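# Cidard Tabletop Contact Microphone Set

The Cidard is a pair of contact microphones with a small preamp box, made for recording objects instead of rooms. It was designed by Noel Pangilinan for players who amplify percussion, found objects and prepared strings, and it is built in small batches at our shop in Iltcombe. The current batch was finished in April.

Each microphone is a flat disc sealed in resin with a soft cable coming out the side. You fix it to the thing you want to hear with putty or the clips in the box. It picks up vibration through the surface and very little from the air, so you can work next to a loud player and still get a clean track.

## What you get

- 2 contact discs with attached cables
- 1 preamp box with separate gain for each channel
- 3 spring clips with felt pads
- A block of reusable putty
- A cloth pouch

The preamp runs on a 9-volt battery. Battery life is 50 hours with both channels in use. The outputs are standard quarter-inch jacks and will go into any mixer or audio interface. There is a low-cut switch for each channel on the back.

## Setting up on a table 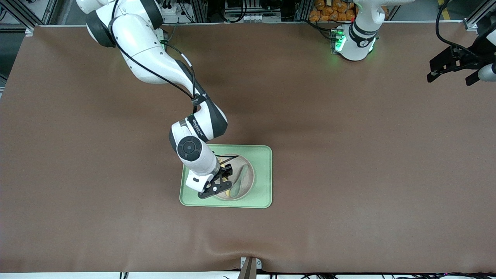

Placement makes more difference to the sound than any setting on the preamp. Start with one disc on the object and the other on the table, and listen to them separately before you mix them. Hard, thin objects ring for a long time and need less gain. A round bowl standing on a tray with a raised rim is a good first test: put one disc on the outside wall of the bowl and the other on the tray, then tap, rub or drop small things in. The two tracks will sound quite different. Pan them apart if you want a wide image, or keep only the tray if the bowl is too bright.

Cables carry noise. If one brushes the table while you play, you will hear it. Tape the first few inches down next to the disc and leave a loose loop after the tape.

Do not glue the discs. The resin will come away with the glue and the repair is not covered. Putty left on raw wood for more than a day can leave a mark.

## Recordings made with it

Myrto Tsakiris used a prototype pair for all of *Unen*, her album of pieces for zither and kitchen metal. The discs were on the zither's back plate throughout, with no room microphones. Orsolya Major mixed it and added a little reverb on the last two tracks.

Maribeth Enriquez plays a floor tom with one disc under the rim and the other on a sheet of tin. Her duo with Angelica Espiritu, Seneviratne, uses the same setup live. They run the low-cut switch on for the tom and off for the tin.

## Price and ordering

The set is $382, with shipping inside the US included. Orders outside the US are quoted by email. We test every pair before it leaves and write the gain readings on the card in the pouch. Keep the card, as we ask for those numbers if a disc ever needs to be matched or replaced.

Spare discs and clips are sold separately. The preamp is not sold on its own.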